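Bench notebook, tabletop refinish

31 Oct 2025 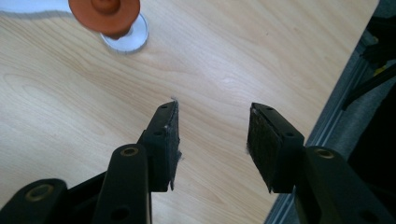 Tabletop at the bench, grain running on the diagonal.

Finally got a good long look at the Kramer table this morning, and wow, what a piece of wood! I had it down in my notes as a plain top, the kind you sand, oil and forget. Then I crouched beside it and saw all that fine wavy figure running lower left to upper right. It's pale, almost beige, and I want to keep it that way.

So the plan changes. No stain. I was going to try the Handik brown on it (there's still half a can on the shelf) but that would bury the waves, and I'd be sorry every time I walked past.

Finish tests so far, all on the offcut from under the apron:
Plallo clear oil, one coat. Lovely feel, but it went yellower than I'd like. Still yellow after a night on the rack.
Plallo clear oil, thinned, wiped off after 5 minutes. Better! Less yellow, and the grain pops when you tilt it to the window.
Jetgate water-based matte, two coats. Stays palest of the lot. Raised the grain a bit after the first coat, so it needs a light rub between.
Wax only. Pretty, but a mug ring went straight into it.

I'm leaning hard toward the Jetgate. The offcut looks nearly bare, and it shrugged off cold coffee. Hot coffee is the next test, then a slice of lemon left to sit.

Sanding: stop at 200. I took one end of the offcut finer and the finish sat on top like a skin, didn't care for it. Go by hand for the last pass, long strokes, with the grain. That means working on the slant, which feels odd when the table edge wants to pull you straight. I practiced on the offcut for a while and got the hang of it — stand at the corner and lean in.

Spent 35 on supplies this week, including the new tack cloths. Please don't use those for wiping glue, whoever is on next.

To do:
Second Jetgate sample on the other face of the offcut, three coats this time.
Check the underside for old glue before anything wet goes near it.
Find the felt dots for the feet.
Ask if the matching bench is coming in too. If it's cut from the same board I'd love to do both together, and December would be fine for that.

Leave the window shade up in the morning if you want to see the waves at their best. The overhead light flattens them.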